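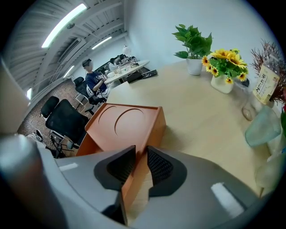

The organiser on the table by the wall, with the sunflowers and the leafy one keeping it company.

Desk Organiser Notes – README

Hello, and welcome to the folder. I'm Mariama Ametepe and I look after the pictures and notes in here, which are all to do with one orange-brown organiser, the table it lives on and the bits and bobs that go in and around it. My brother Obed started the collection and named it Fustby, after a joke that's too long to tell here, and the name has stuck to the folder, the spreadsheet and now the organiser itself. So if you see "the Fustby" anywhere in the notes, we mean the box with the round holes in the top.

What's in the folder

There are 3000 pictures altogether. They all show a tabletop with something going on: the organiser being shifted about, things being put in it or taken out, the table being cleared and laid out again. About 400 of them are what Obed calls the plant end, where you get the pots along the wall as well as whatever is happening nearer to you. Those are my favourites by miles, partly for the colour (all that yellow!) and partly as I'm the one who put the pots there.

Each picture has a short caption in the captions file, written by me or Obed and then read over by the other one. We don't always agree. He likes "box" and I like "organiser", so search for both. Spelling is British all the way through, apart from a batch I typed on a borrowed laptop that kept correcting me, and I've left "organizer" in those as I ran out of patience.

How the notes are laid out

The notes come in three files – captions, things and moves.

captions is one line per picture, plain words, nothing clever. If I wasn't sure what something was I've written "small black object" or whatever it looked like, and left it at that. Please don't tidy these up into something more definite unless you really do know!

things is a list of what turns up on the table, with the name we use for each and any other names that have crept in. The leafy plant in the plain white pot is just "leafy". The yellow flowers in the rounded cream pot are "sunflowers", and that covers the big blooms at the top as well as the smaller orangey ones with the dark middles, so there's no separate entry for those. I did try splitting them once and gave up after an evening.

moves says what was meant to happen in each run of pictures: slide the organiser over, turn it, lift it, fill it, empty it, put it back. "Put it back" means back near the left-hand edge of the table, at whatever angle it lands. Obed wanted it squared up every time and I said no, because my desk at home has never been squared up in its life and I wanted it to look like a table people use.

A bit about the organiser

It has a smooth top with round recesses in it, and a slight rim. We put pens in, mostly, and spools of thread, and a little pot of drawing pins that I've since banned. The recesses come out looking quite different sizes depending on where you're looking from, so don't go by a single picture if you're trying to work out what fits where. Our own rule is that if the glue stick stands up in it, it's the big one.

The colour also gives people trouble. I say orange-brown. One side often looks more golden than the top, and a few early captions call it "tan", "toffee" and (Obed again) "biscuit". I've put all of those in things as other names for the same box, so you should land in the right place whichever one you search for.

About the table

Light wood, wiped down with a cloth before every run and otherwise left alone. The wall behind is a pale colour that I'd call blue-white. It goes bluer or whiter from one day to the next, and I haven't tried to even it out. The table does get shadows on it, and the ones beside the organiser can be handy if you want to tell whether it's flat down or being held up a touch.

How it's divided up

2000 of the pictures are in the main folder and the rest are in the one called spare. There's no difference in quality between them. Main is simply what we'd captioned by Saturday, March 7, 2020, when we shared the first copy, and spare is what came after. I meant to merge them in April and then didn't, and by then people were using the folder names, so they'll stay as they are.

Things I know are wrong

A handful of captions say "vase" where they should say "pot". Leafy is called "the basil" in one run, and it certainly isn't basil – that was wishful thinking before dinner. In the moves file, "left" is always your left as you look at the picture, except in the run marked Sulemana, where we changed our minds halfway through. I've put a note at the top of that one, so do read it before you use anything from it.

Using it

Help yourself. Use the pictures and the notes for whatever you like, and if you pass them on please keep this README with them so that people know what a Fustby is. If you find a mistake, add a line to the file called fixes with the picture number and what you think it should say, and put your initials next to it. I go through them on quiet evenings, usually with a cup of tea, and Obed checks mine afterwards.

Mariama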